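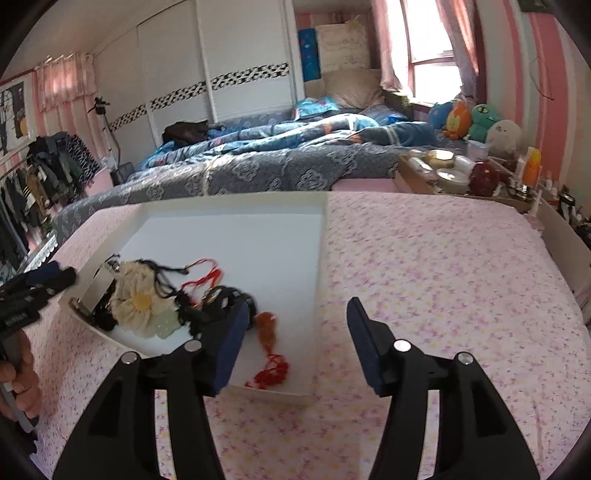
4. First session: sorting a box of small things

By now you have two finished Prandero hand grippers, both with their finger pads on and both opening and closing without a squeak. Time to use them! This section walks you through a first practice session at home. Set aside 70 minutes, including the wipe-down at the end. You will be tempted to go longer, and your wrists will tell you why you shouldn't.

We use a jewelry box's worth of odds and ends for this and have never found anything better. A pendant, a tangle of cord, a soft pouch and a few beads give you four completely different kinds of grip within a few inches of each other. Blocks are fine for checking the jaws, but they get dull fast.

4.1 What you need

Both grippers, left and right
A shallow box or tray with low walls, large enough that part of the floor stays clear
A cloth to go under it (a bedsheet is fine)
Accessories you don't mind dropping: pendants, cords, tassels, beads, a small fabric pouch
The 3 mm hex key from the linkage kit

CAUTION: Leave out anything sharp, anything with a loose stone, and anything you would be upset to lose. Fine chains can work their way into the slots between the bars of the gripper arms. If one does, stop, open the jaws fully and pull the chain straight out. Do not squeeze.

4.2 Setting up

1. Spread the cloth over a large flat surface. A bed works, a table works, the floor works if your knees are up to it. The cloth stops beads from rolling and makes them much easier to find when they get away from you. A small, pale print is good, and dark cloth is a poor choice if your beads are black.

2. Put the box on the cloth and push it gently with one finger. If it slides easily, fold the cloth under once to make a thicker pad.

3. Heap the accessories toward one side and leave the rest of the box empty. The clear part is where you will be placing things, so be generous with it.

4. Pick up one gripper and open the jaws as far as they go. Look down on the round pivot pins on the linkages. Each one should sit flush. If a pin stands proud, go back to section 3 and reseat it.

5. Check that the two finger pads lean in toward each other evenly. Close the jaws slowly and watch the tips meet. If one pad arrives first, loosen its screw half a turn, line it up and tighten again.

6. Repeat steps 4 and 5 with the second gripper.

NOTE: If you share the session, each person can take one gripper and work from their own side of the box. Rūta Kütt and I built our first pair this way on the Omevari workshop bench, and having someone else's jaws in the same pile teaches you very quickly to move slowly.

4.3 The exercise

7. Start with something soft. A gathered fabric pouch is perfect: come in from above, close on a fold, lift it an inch and set it down in the clear part of the box. Fabric forgives nearly everything, so this is a lovely confidence builder.

8. Move on to a pendant. Grip it across the widest part with the flats of the pads. A rounded pendant that tapers will try to squirt out toward the narrow end if you grip too low. If it has a tassel, let the tassel hang and ignore it.

9. Now the cords. Look for a place where a cord arches up out of the pile and take it there, with just the tips. Lift slowly and see what comes with it. Something usually does, and that is half the fun.

10. Use the second gripper to hold down whatever came along, and draw the cord free with the first.

11. Finish with the beads. Touch the tips to the floor of the box on either side of a bead, close, and only then lift.

12. Mix everything up again and swap hands. Do 6 rounds in all, with a rest of 5 minutes after the third.

CAUTION: Do not pry against the wall of the box with a closed gripper. The pads will take it but the arms won't like it.

4.4 If something feels wrong

The jaws close but the item slips: wipe the pads with a damp cloth and let them dry. Hand lotion is the usual culprit.

The handle twists in your fingers: you are holding it too far back. Move your hand up until the weight of the jaws stops pulling down.

The jaws stick halfway: check the slots for thread or lint. Žydrūnas Priedītis, who drew the linkage, suggests a soft paintbrush for this, and I have used one ever since.

The two grippers keep knocking together: turn the box so the pile sits closer to one of you, and take turns lifting.

4.5 Putting away

13. Open both jaws and brush out the slots.

14. Shake the cloth over the box before you fold it. There is always one more bead.

15. Store the grippers open, pads up, with nothing resting on them. Section 5 covers pad replacement.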